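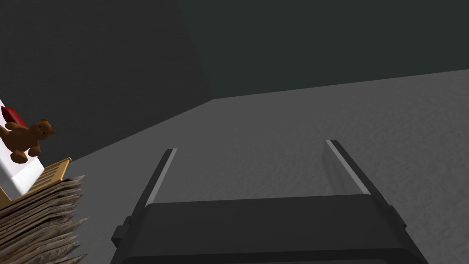

Before a grasping run on the simulated Osum cell, the two grippers have to be zeroed and the three views checked. A run started on a bad zero still produces files, and they all have to be thrown away. Start with a gripper open over bare surface. The pale strip along the inner edge of each finger should be visible from the tip down toward the base, with nothing between the two. Things off to the side, such as the newspapers and the wooden tray at left, can stay where they are as long as they are outside the opening.

Allow 30 minutes for the whole procedure if you haven't done it before. These steps are for the two-arm robot in the Bultevville house model. The single-arm model has its own page.

What you need

The current Kao scene file, loaded and paused
The joint panel, unlocked for both arms
Last saved zero values, in case you need to go back

Step 1. Open both grippers

With the simulation paused, set the finger joints on the left arm to their open limit, then do the same on the right. Unpause and let the physics run for 400 steps. Pause again and read the joint values. If a finger has drifted from the limit by more than 2 millimeters, raise the damping one notch and repeat. Don't correct drift by moving the limit. Pak-hei Yau tried that in April and the right gripper would no longer close all the way.

Step 2. Check the head view

Switch to the head view. You want the robot's white body along the bottom and a gripper on each side of the small black part in the middle. Both grippers should be empty. If one is missing, that arm is still in its parked pose. Send it to "ready" and look again.

In this view one gripper can look a good deal larger than the other. Go by the joint panel for the pose of each arm, and use the picture only to confirm that both grippers are in view and the space between them is clear, in this case through to the open door. 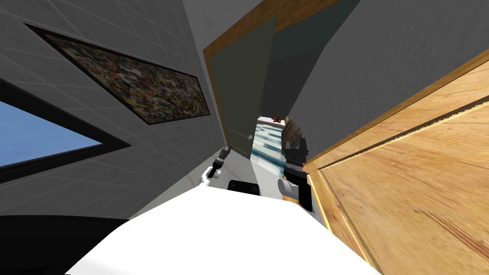

Stilstead Manipulation Group | Simulation Setup Pages

Save the view once it is right. The name should have the arm pose in it and your initials, so that Hsin-yi Cheng can match it to the log.

Step 3. Zero the fingers

Close the left gripper on nothing, slowly, until the pads meet. Press Set Zero. Open it, close it again and read the value. It should come back as zero. Repeat for the right gripper. Do them one at a time, as the panel only stores the last one touched.

Step 4. Bring in the test object

Use the plain gray test shape, the one like a snowman. It has a narrow waist, so a gripper that closes too high tends to slide into the pinch and gives you a reading that looks fine. Aim for the lower, wider part.

Move the gripper in with the fingers open and stop before contact. Seen from the wrist, there should be a pad on either side of the lower half and open space between each pad and the object. If a pad is already touching, back out and correct the approach. Then close at low speed and watch the force trace for both fingers. They should rise together.
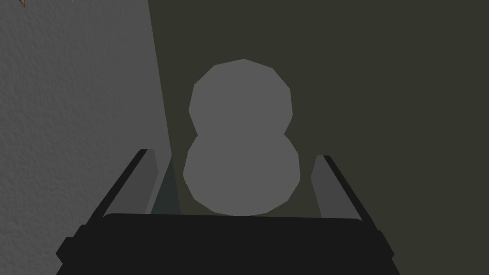

If the force trace is uneven

One finger rising early usually means the approach is off to that side. Shift the target 4 millimeters away from it and try again. If the same finger is early after the shift, go back to Step 3 and redo the zero.

If neither finger registers, contact reporting is off in the scene file. Turn it on for the pads, save, and reload the scene. Reloading clears the zero, so Step 3 has to be done again here too.

Questions about the joint panel go to Cheng-en Hsiao. Send scene file problems to Merike Kazlauskienė with the log attached.

Last changed October 1, 2026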